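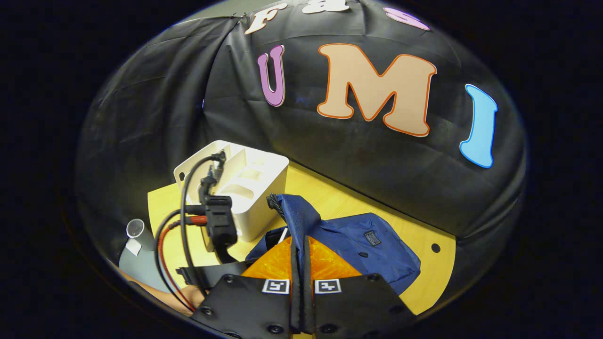
Foam letters pinned on black cloth, with "UMI" in the lower row.

Listening to Carnatic Music, Handout 3: The Kutcheri from Start to Finish
Instructor: Sarla Rastogi, Ridgeway Evening Courses

Last week we clapped Adi tala until our palms were sore (well done, all of you!) and now we get to hear what it is for. A full concert runs two to three hours, and the order of pieces is half the fun.

Varnam. The opener. Everyone warms up, the audience included. Listen for the jump to double speed.

Kritis. Short and medium pieces in contrasting ragas. Try to catch the three sections: pallavi, anupallavi, charanam.

Main piece. You will know it by the long alapana before it - no words, no beat, just the raga opening up bit by bit. The violin then answers, and I could listen to that part all night. After the kriti come neraval and kalpana swaras, both made up on the spot.

Tani avartanam. The drum solo! Please don't leave for coffee. Keep the tala on your hand and see if you land with the mridangam at the end.

Tukkadas and mangalam. Lighter songs, then the closing.

For next time: listen to any one alapana twice, and write down where the singer rests. Eliseo Beltrán has the spare headphones - 64 pages of song texts are in the blue binder by the door.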